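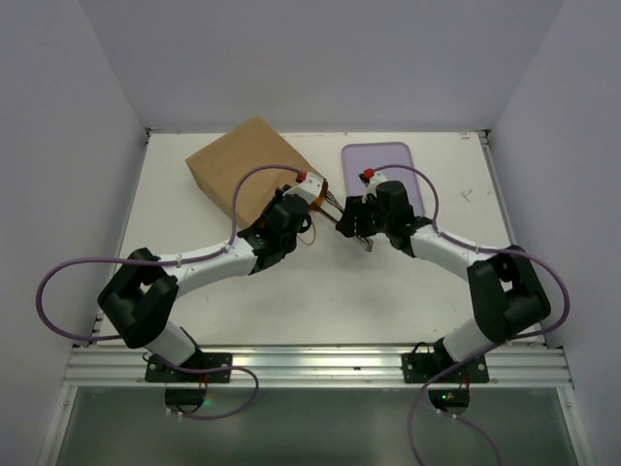 Packing Week at the Irnden Craft Room

June 10, 2022

Every summer we clear out the craft room and box everything up for the Kasarville fair in July, and every summer I forget how much I enjoy it! There is something lovely about a bare white table and a pile of things waiting to find a home. Azucena Tovar and I did most of the sorting between us, with Evaristo Ponce on labels (his handwriting is far better than mine).

A few notes from the week, in no special order.

The white table. My favourite spot in the building. It goes back to being the packing table for the whole week, with glue pots and paint banished to the side room. Pale walls on all sides, so even a dropped needle shows up.

Cardboard boxes. Plain tan ones, as ever. We tape the bottoms twice and write on two sides, so you can read them however they end up stacked. Old hands will remember the year of the single strip of tape and the beads all down the stairs.

The lavender tray. I love this colour! Rounded corners, easy to wipe, and just right for keeping small bits together while you decide which box they belong in. Azucena wants one for her own kitchen now.

Scribbles on the tabletop. Faint grey ones, over towards the right. Warm water and a soft cloth first, please, and save the scouring pads for the sink.

Labels. Evaristo's system is box number, then shelf, then a word or two. "Ribbon, wide" beats "misc" every time, and he will come and find you if you write "misc".

Wool and felt. Going to Zepeda Hall for the children's corner, 30 bags in all, tied with string so they can be used again. The mustard felt is spoken for, sorry!

Still to do: the button drawers, the big scissors and the top shelf. Come along any morning before the fair if you fancy helping, the kettle is on from ten.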